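News from the Back Bench: Tallo learns to hold a jar

Those of you who come in of an evening will have noticed that the long bench by the window has been rather taken over since February, and that there is usually somebody bent over it muttering. It seemed only fair to let everyone know how the arm is getting on, particularly as so many of you have lent it tools, bolts, cups of tea and (thank you, Reshma) an entire drawer of your own.

For newer members, Tallo is the shared robot arm that began as a conversation over the biscuit tin. Magdy Naciri wanted something that could feed the tumbler for him while he got on with other jobs, Rania Hamdy wanted an excuse to learn how to wire up motors properly, and I wanted to be left in charge of the spreadsheet, which I have been, and which I love dearly. We set ourselves a budget of 800 pounds and have so far spent 319 of it, mostly on motors, with a shocking amount going on cable ties and postage. The rest is being saved for the day something expensive goes bang.

The job we have been working on this past while is the jar. It sounds a very small thing when you say it out loud! But Magdy keeps his media in jars, all of his jars are clear, and a clear jar is a real nuisance for a camera, which tends to look straight through it and report on whatever is behind. Our first go at finding the jar in software was a sorry business, and Tallo spent one whole evening closing its fingers very confidently on a patch of air just to the left of where it ought to have been. Radymyr Nechyporuk suggested that we stop asking it to find the glass or plastic at all and have it look for the dark stuff inside instead, and that has been a great deal kinder to everybody's nerves.

Then there was the matter of the fingers. The old pair, some of you will remember, were smooth and rather handsome and let go of things at the worst possible moment. Rania went through four evenings and a good deal of squared paper working out a new pair, flat and slotted, with a run of round holes along them so that we can bolt on different pads without making the whole finger again. I was doubtful about all those holes, and said so at some length, and I have since eaten my words with a slice of Reshma's ginger cake. They have saved us hours. If a pad is wrong you simply take it off and try another.

The view from the camera at the wrist is the one we now spend most of our time looking at, and I have grown quite fond of it. You get the threads round the neck of the jar, a fair bit of the new fingers, and the dark granules heaped up much higher on one side than the other.
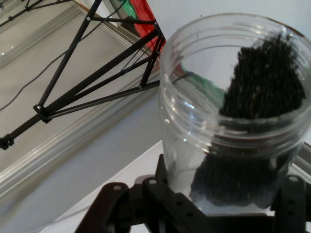 What the slope has taught us

That lopsided heap has become the main topic of conversation. When we were planning all this we had pictured a nice level jar, as you would draw one in a diagram, and we wrote the first version of the software as though every jar would oblige. Granules do as they please, of course. With the weight sitting over to one side, the jar wants to turn in the grip, and a turn you would hardly notice in your own hand is quite enough to upset the pouring later on.

Magdy's answer is a little shake before the lift, which he does by hand without thinking and which we are now trying to teach to a machine that does nothing without thinking. We have it down to 2 gentle nudges from side to side and then a pause. Too much of a shake and the granules climb the other wall, so we have been altering it a tiny amount at a time and writing each change in the green book. Please do write your changes in the green book, even the ones you are embarrassed by. Mine are in there.

We are also trying a softer squeeze. Sajib Akanda has lent us the small force sensor from his Masex project, and has been very patient about how long we have had it. The idea is that the fingers close until they feel the jar and then press only a little further. On a thick-walled jar it hardly matters, but Rania would like us to manage a yoghurt pot by summer and I think she will hold us to it.

Jobs that want doing

The pads need somebody with a steady hand and a sharp knife. We have plenty of rubber sheet on the shelf under the window, and Rania's paper pattern is pinned to the board beside it. Do cut on the mat, please, as the bench top has suffered enough.

We could use more jars too, clear ones especially, with or without lids, and in any size you would otherwise be putting out for recycling. Rinse them and leave them in the crate marked Samir, which has nothing to do with anyone called Samir as far as I know and was here when we moved in.

Lastly, if you fancy a go at the controls yourself, come and find one of us. The arm is generally switched on from 17 minutes past six, that being when Magdy's bus gets in, and there is room for a couple of extra people at the bench if everyone keeps their elbows to themselves. No experience is needed at all. Radymyr will show you where the stop button is before you touch anything else, and he will ask you to press it, and then he will ask you to press it again.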